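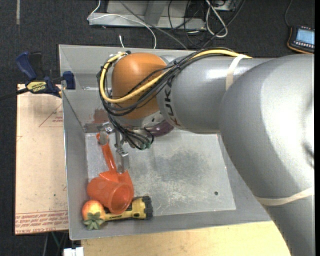 4.2 Emptying and wiping down the bin

Do this at the end of each shift, before the Ovis covers go on.

1. Everything out first. Orange scoop too – it goes back on its hook, not on the floor of the bin.
2. Brush from the high side walls down to the floor. Corners last.
3. Wipe with Ikton cleaner, one capful per bucket. Leave it 38 seconds, then rinse.
4. Check the small round hole in the floor is clear. Use the plastic pick, never a screwdriver.
5. Dry with a lint free cloth.

Note: scratches and scuffs on the floor are fine. Stains on the walls usualy need a second pass.

CAUTION: no steel wool. No more than 42 lb in the bin at any time.

Replacement scoops: order from Ibarra, part 400. Bin liners see 4.3.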